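Peddale Forums > Home & Making > Wood and Worktops

Thread: maple board, finish or leave bare??

sawdust_sally
Right quick one as I'm on my break. Got a maple board, several planks glued up, joins running the long way. It's for the kids' foam shapes, sorting and lining them up and so on, no food going near it. Do I oil it or leave it? Bloke at Kovačević where I got the timber said oil, my sister says bare. Need to decide before the weekend.

gribbleton
Oil. Always oil. Two thin coats, wipe off the excess, leave it a good while between. Bare maple goes grubby in no time with little hands on it.

plumbline99
Disagree. Foam on a freshly oiled board = marks on the foam. Ask me how I know. Had a set of Wumico shapes with brown patches on the bottom by January and they never came clean. Leave it bare, sand it lightly when it gets mucky.

gribbleton
You didn't let it cure then. Not the oil's fault.

plumbline99
Sixteen days it had!! In the airing cupboard room, warm as anything.

sawdust_sally
Ok so that's one each, helpful lol. What about a water based varnish? Don't want it shiny.

mossy_kettle
Matt varnish is fine. But what's it sitting on? We've got a pale maple one on a metal table and the table matters more than the finish imo, ours is the blue stuff with holes all over.

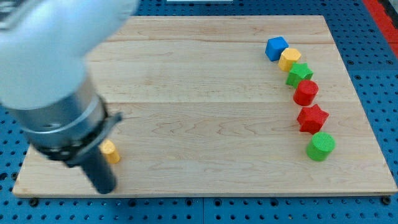 Maple board on the blue table, shapes down the right hand side

Blue cube at the far end, then the yellow hexagon, then the green star. Colours show up lovely against the pale wood so I wouldn't put anything on that yellows it. Oil will — bit by bit.

sawdust_sally
Oh thats nice. Love the bit of pink in the grain, mine's a bit more grey. Does it slide about on the metal?

mossy_kettle
Four little rubber pads underneath, one each corner. Cheap ones. Stick them on AFTER the varnish or they peel off, did that the first time.

gribbleton
The joins are what I'd worry about on a board like that. No finish on the underside and it'll cup. Whatever you use do both faces, same number of coats.

plumbline99
Agree with gribbleton for once. Both faces or neither.

tinpot_annie
Coming at this from the toy side not the wood side. Curved line is a good shout, mine always want a dead straight one and then it all gets shoved off the end. Stars are the worst to pick up I find, the cubes are easy. Is that a little yellow cylinder on its own nearer the front? We use an odd one out like that as the "start here" piece.

mossy_kettle
Yep yellow cylinder. Like the start here idea, nicking that.

tinpot_annie
Help yourself. Also Berkivance do a lipped tray if things keep rolling off, though it's dearer than making a board and the lip gets in the way when you wipe it.

gribbleton
Lip's easy enough to make. Bit of beading, glue, done.

plumbline99
And then you've got a crumb trap. No lip.

sawdust_sally
Ok going matt varnish, both sides, pads after, no lip (sorry gribbleton). Break's over. Will report back if it goes wrong, got a spare offcut to try it on frist.

gribbleton
Should of oiled it. Good luck anyway, and rub down between coats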